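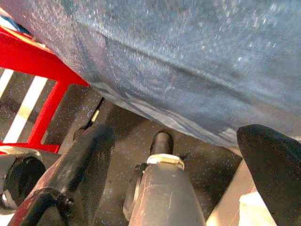 Notes on the fabric cell at Wikley, six months in. I run the maintenance side, so this is mostly about hours, faults and who does what now. Thread.

The job: blue-grey cloth comes to the cell in sheets and the gripper has to get hold of the hem and present it to the sewing line. For years two people did this by hand on each shift. One picked, one squared up.

Cloth is awkward for a machine. A bracket is the same shape every time. A sheet that sags and bunches at the hem has no fixed shape at all, and the edge you want is often in the shadow of the fold above it.

The line was specified by Jutton in May. Their quoted rate was 757 sheets a shift. Our best shift so far is 704, with Hüsnü Ersoy on the panel. The two-person hand rate was higher than either on a good day and a lot lower after lunch.

Rate is the figure management asks for. The figure I watch is assists, meaning every time a person has to step in and clear or re-present a sheet. First full week: 161. Last week: 6 on the late shift, more on earlies. The difference between shifts is people.

Late shift has Nesrin Yalçınkaya. She did the picking by hand before the cell went in and she can tell from how a sheet hangs whether the pick will fail. She pauses the cell, gives the cloth a tug, restarts. That doesn't log as an assist, as she does it before the fault. So the log flatters the machine.

I raised this with Wilson Nina in planning, who was using the assist count to argue for one operator across two cells. We added a button for "operator adjusted, no fault". Pressing it is voluntary. Compliance was poor until Nesrin asked for it to be moved next to the restart button.

With the button counted, the case for one operator across two cells doesn't stand up on earlies. It might on lates. Planning have parked it until the new year.

What changed for the operators, as they reported it to Şükran Bayram when she did the workload review:
Less lifting. Shoulders better.
More standing and watching.
Breaks now depend on the cell being in a safe state, so they slip.
Harder to talk to anyone.

The breaks point was fixable and should have been caught at commissioning. There is now a hold mode. The arm goes to its rest position, the hopper stays loaded, the clock for idle time does not run. Before that, a ten-minute break showed up as ten minutes of downtime against your name.

Idle time is no longer reported by name at all. That took longer to agree than the hold mode did.

Pay. The cell operator grade is one step above picker. Everyone who moved across got it. Two people chose not to move and went to packing at Medville on their old grade. Neither was pushed, as far as I know, but the offer came with a fortnight to decide and I thought that was short.

Nobody has been let go. Two posts that came empty over the summer were not filled. I would count those as lost and I have said so in the site meeting. It was minuted as "natural turnover".

Maintenance, for those who asked. Most of our time goes on finger surfaces. They scuff, and once the grip changes the picks drift. Cleaning at shift change, swap on condition. We tried swapping on a fixed interval and threw away good parts.

Second biggest item is lint. It gets everywhere. The Eren site run the same cloth with an extraction hood over the cell and say it helps. We have priced one. It would mean moving a guard and revalidating, so it waits for the shutdown.

Training was two days from the supplier and then nothing. Gisela Frerichs wrote our own sheet of fault codes in plain words, with what to try first and when to stop trying and ring us. Callouts to my team dropped in the week it went up by the panel. It is one side of A4.

If you are about to put one of these in: get a picker into the acceptance tests. Ours were run with new, flat, pressed sheets. Nesrin would have told them in five minutes that cloth doesn't arrive like that.

Next review is 7th November. Agenda so far is the hood, the earlies staffing and whether trainees should still learn the hand pick. I think they should. Will post the assist figures afterwards, with the button count included.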